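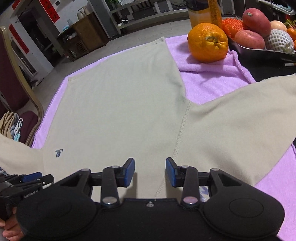 Buy Fewer Clothes and Learn Them by Heart

Posted in April by the Morrison Street Notebook
Filed under: Home & Habits, Opinion

I own 4 shirts that I would save from a fire, and I could tell you the history of every one of them. I want to argue that this is a wonderful way to live, and that more of us should try it!

A couple of years back I emptied my closet onto the bed and counted. There were 258 pieces, if you include socks, and I couldn't remember buying half of them. Some still had tags. I had spent real money on all this, and every morning I stood there feeling like I had nothing to put on.

So I started giving things away, slowly, a bag at a time. The surprise was how much more I liked what stayed. When you wear the same sweater twice a week you get to know it. You know which cuff stretches first. You find out that the shoulder seam sits a little far forward, and you start to care how the thing was sewn, and pretty soon you're turning other people's coats inside out at parties (ask first).

I also got the mending bug, and got it badly. There's a small repair shop in Gunent, two bus rides from me, that runs an open table in the evenings. You bring your holes and they lend you the needles. My first patch looked like chewed gum. My sixth was pretty good! I wore it to work and spent the whole day hoping somebody would ask about my elbow.

People tell me that fewer clothes must mean more laundry, and yes, it does. I do two small loads a week now. But small loads are easy. Sweaters get laid out flat on a towel, shirts go on the rack by the window, and it's all done before the coffee is cold. I used to dread laundry – it was a mountain, and mountains wait for you.

The other complaint is that this is a hobby for people with time and money. I take that one seriously. Good cloth costs more at the register, and plenty of families need six school shirts by the weekend at whatever price they can get. I would never scold anyone over that. Still, most of my favorites came secondhand, and thread is cheap. The library in Stokora even lends out a sewing machine, and I wish every library did.

What I'd love to see is schools teaching this again. An hour a week would do it – buttons, hems, reading a care label. Kids like making things, and they'd go home and fix their parents' pants.

My own next project is a wool coat with a torn lining. I've bought the fabric, a ridiculous bright green, and I can't wait to start cutting.

We use cookies to remember your reading preferences. Accept | Manage settings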